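### 4.2 What people did with the stock launcher

I went into this part of the study expecting folks to swap launchers on day one, and boy was I wrong! We handed out phones running Iltimari, the skin that ships on every Pluder handset, and told our 108 participants they could change anything they liked. Most of them moved a few icons, picked a wallpaper and stopped there.

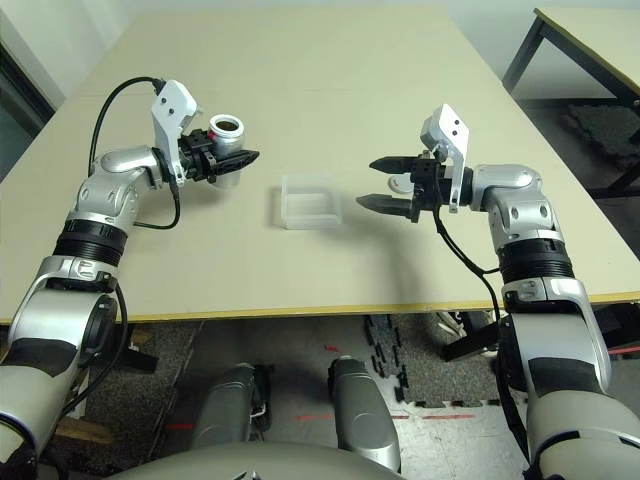

Launcher choice leaves a trail in the usage logs, and we ended up with 739 separate home screen edits to sort through (my eyes still hurt). I sorted them by how much of a person's old layout survived, a bit like checking what's still in your grip after a move, the way the toothed black fingers in Figure 1 clamp around a metal cup. People held on to their dock apps hardest of all.

Widgets were another story. More than 10 people added the big weather one and took it off again by Friday, mostly grumbling that it pushed their folders onto a second page.

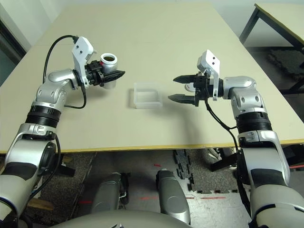
Ditarance, the third-party launcher we offered as an alternative, asks for a pile of permissions before it shows you a single icon. I think that first screen scared people off, and I'd love to test a version where the setup stays in plain view, like the dark brown inside of the open-topped can in the left gripper. Grgić, our other alternative, skips the permissions page and got noticeably kinder comments.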